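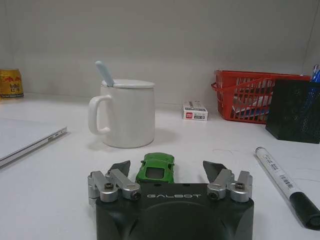 Just get the app, came the reply from a reader in Trelow, and stop making everybody else pay for your printing. Fair enough. That was most of the mail I got after I complained last month that the timetables had gone from the bus stops in Satham, so let me try again, longer, and a bit more carefully. Though I'm writing this in a hurry and it will show.

I have the app. I've had it since the start. It's called Vallono and it's fine. It shows me a little bus moving along a little road, and most mornings the little bus is close to where the big one is. I have no quarrel with that. I like it. If I'm running late I check it while tying my shoes.

My complaint is about the sheet of paper. The one behind scratched plastic, with the columns. Gone from every stop on the 74, both directions, and from the shelter at Greenwood where you change for the hospital. What's there now is a square code and the words Plan Your Journey.

I had planned my journey. That's why I was standing there.

A live map tells you where the bus is. A timetable tells you what the service is. These are different kinds of knowing and we keep treating the second as an old, clumsy version of the first. Look at a printed schedule for ten seconds and you learn that the buses are thick in the morning, thin after lunch, thick again until six and then nearly nothing. You learn the last one is early. You learn there's a gap in the middle of the afternoon big enough to ruin your day. You weren't even looking for that. You were looking for the 8:20 and your eye slid down the page.

The app answers the question you ask. It has no eye to slide. You put in where you are and where you want to be and it gives you two options and a price. Ask again in an hour, two more options. You can use it for years and never find out that your town has almost no evening service, only that there wasn't a bus tonight. Or last night. Bad luck again.

I think that matters a good deal more than the printing bill. A schedule on a wall is a promise, in public, with times on it. When the winter changes came through in January, the old way would have been a new sheet with a visible hole in it, and people standing in the cold with nothing to do but read the hole. There'd have been letters. There'd have been somebody at the town meeting waving the old sheet and the new sheet. Instead the evening buses on the 74 just stopped turning up as options, and it took weeks before people at my stop compared notes and worked out that they'd been cut. Hard to be angry at an absence. You need the thing to hold up.

Now the money. Trelow is right that paper costs something. Someone has to drive out with a key and swap the sheets, and when the times change twice a year that's a lot of plastic panels. I don't pretend it's free. But the code stickers weren't free either, and the new shelter panels with the slogan certainly weren't, and somebody still drives out to clean them. We found the money to install Plan Your Journey. We could find it for the journeys.

The usual argument here is about old people. I'm going to mostly leave it alone. It's true, plenty of older riders don't want to do this on a phone, but I've noticed how the argument gets used. It makes paper into a kindness, a ramp for those who can't manage, something to be kept going until they die off and we can be rid of it. I can manage. My neighbors' teenagers can manage. Phones still run out of battery, and mine does it at Greenwood more often than anywhere, in the rain, with 2 percent left and the brightness down so low I may as well be looking at a roof tile. Visitors don't have the app. Kids under a certain age don't have a phone. People with cracked screens, people with no data until payday. Add them up and you've got most of the bus, at one time or another.

Same thing everywhere, by the way. Menus. Parking. The swimming pool, which took down its board with the lane times and now you have to log in to find out whether you can swim. The recycling calendar that used to hang on the fridge. Each one small. Each one defensable on its own. But put together we've moved a huge amount of ordinary public information from places where you bump into it to places where you have to go and ask, one question at a time, after agreeing to the cookies.

And you can't bump into it for anyone else. I used to read the times out to people. Strangers did it for me when I'd forgotten my glasses. It was about the only conversation that stop ever produced. Now everyone looks at their own screen and each screen says something slightly diferent, and there's no page on the wall to settle it.

The company says 97 percent of riders on its own survey were satisfied with digital information. The survey was in the app.

What I'd like is dull. Keep Vallono. Keep the moving bus, improve it if you can, I'll go on using it. And put the sheet back. One page per stop, black on white, big type, first bus and last bus in bold. Date in the corner so we know when it was printed. If there are only going to be 20 buses a day on the 74 then print all 20 and let us look at them, all in one place, and decide what we think of that.

The next change of times is in June. The panels in Satham are still up, still have the locks on them. Somebody must have the key.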